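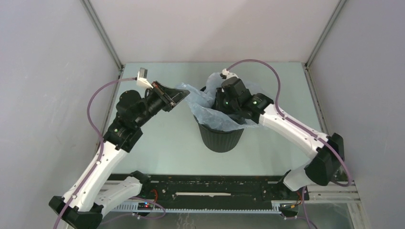 A regular at Tarigan Hall wrote to this office in August that in all the years of going there it had never once been made clear which doors opened from the inside, and that most of the crowd would simply try to leave the way they came in. The letter asked whether the City tests such things with real people or only on paper.

Call for Participants: Full Evacuation Exercise, Tarigan Hall

The Villell Office of Venue Safety invites adult residents to take part in an evacuation exercise at Tarigan Hall, 3046 Grostow Avenue. The exercise forms part of the Office's review of exit routes, door staffing and emergency lighting in licensed entertainment venues. Results will be used in drafting the revised occupancy rules for bars, clubs and concert halls in the city.

The Office is seeking almost 1000 participants to act as members of the audience. A further 75 places are reserved for people with experience in door supervision, event stewarding or first aid, who will be assigned to exits and stairways.

What participants will do

Participants will enter the hall in the ordinary way, pass through the ticket check and coat room, and remain on the main floor, the balcony or the lower bar as directed. Recorded music will be played at concert volume and the house lights will be lowered. At a time not announced in advance, an alarm will sound and participants will be asked to leave the building.

The evacuation will be repeated 3 times. Certain exits may be closed for one or more of the repetitions, and stewards will be instructed accordingly. Participants will not be told beforehand which exits are affected. There will be a rest period after each repetition, with water and light refreshments provided in the courtyard.

No smoke, gas or irritant of any kind will be released at any stage. Participants will not be asked to run, push or climb. Any participant may withdraw at any time by raising an arm and speaking to the nearest steward, and will still receive the full payment.

Who may apply

Applicants must be 18 years of age or older on the day of the exercise and must be able to show government-issued photo identification at check-in. Residence in Villell or in the Flikberg district is required for audience places. Applicants for steward places may live elsewhere.

People who use wheelchairs, canes or hearing aids, or who have low vision, are strongly encouraged to apply. The Office wishes the group to reflect the public that attends events in the city, including older residents. Applicants should state any assistance they require so that staff can be assigned.

The following persons should not apply: anyone advised by a physician to avoid crowded spaces, loud noise or stairs; anyone who has had surgery in the past two months; and current employees of Tarigan Hall or of its security contractor. Persons who have previously been caught in a crowd emergency are welcome, but are asked to read the information sheet with care before they decide.

Conditions

All participants will sign a consent form and attend a short safety briefing on arrival. Medical personnel will be present inside the hall and at the courtyard gate throughout. Insurance coverage for participants is provided by the City for the duration of the exercise.

Flat, closed shoes must be worn. Large bags, umbrellas, glass containers and alcohol are not permitted. Personal phones may be carried but must be kept in a pocket during each repetition. Persons who appear to be under the influence of alcohol or drugs will not be admitted and will not be paid.

The exercise will be recorded on video for the measurement of walking speed and waiting time at doors. Recordings will be held by the Office, will not be published, and will be erased when the final report has been adopted. Faces will be blurred in any still image included in the report.

Payment

Participants will receive a flat payment at the rate set out in the information sheet, issued by check or bank transfer. Participants in steward places are paid at the higher rate and must also attend a separate training evening. Parking at the Flikberg lot is free on the day on presentation of the confirmation letter. The cost of public transit will be refunded at check-in.

How to apply

Application forms are available at the front desk of the Office and at all branches of the Villell Public Library. Completed forms may be returned in person or by mail, marked "Tarigan exercise," and must be received by the close of business on Fri 21 January. Groups of friends or coworkers may apply together, but each person must complete a separate form.

If applications exceed the number of places, participants will be chosen by lot within each age group. All applicants will be notified in writing. The date and check-in time will be given in the confirmation letter.

Questions about access needs should be directed to the front desk before the form is submitted.

Villell Office of Venue Safety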